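# Plástico blanco amarillento en organizador de cubiertos: ¿se puede recuperar?

**Finn Buschmann** – 29 de septiembre de 2023

Tengo varios organizadores de cajón blancos, comprados en marzo en la misma tanda.

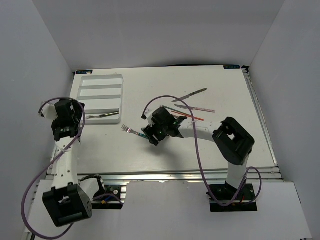
Los que están en el cajón junto al horno han tomado un tono amarillo en el fondo de los compartimentos; los del otro cajón siguen como el primer día. No llevan símbolo de reciclaje ni indicación de material en la base. He probado con detergente neutro y con bicarbonato en pasta, sin cambio apreciable. Quisiera saber si es mancha superficial o degradación del polímero, y si la lejía diluida es una opción.

---

**Dörte Bauerfeind**

Primero hay que distinguir los dos casos. Frota una zona pequeña con alcohol isopropílico y un paño blanco. Si el paño sale amarillo, es grasa oxidada: los vapores de cocción se depositan y polimerizan con el calor. Se ablanda con agua a unos 50 °C y un desengrasante alcalino, 31 minutos de remojo en mi última prueba (usé Hodero, pero cualquiera similar sirve). Si el paño sale limpio, el color está en el propio material y limpiar no lo quita.

Para el segundo caso se usa peróxido de hidrógeno al 9 % con luz ultravioleta. Funciona de forma aceptable en ABS; en polipropileno los resultados son irregulares y el tono suele volver. Guantes y gafas, y nada de recipientes cerrados.

La lejía la descartaría: ataca la superficie, la deja más porosa y después retiene más suciedad. Tampoco conviene mezclarla con ningún otro producto – en especial ácidos o amoníaco.

Revisa además la junta de la puerta del horno. Si el cajón contiguo se calienta, volverá a pasar.

---

**Haque**

A mí se me pusieron igual 2 bandejas y las metí en el lavavajillas. Una se deformó y ya no entra en el cajón. Compré otra.

---

**Finn Buschmann**

El paño sale amarillo, así que es grasa. Haré el remojo este fin de semana y miraré la junta.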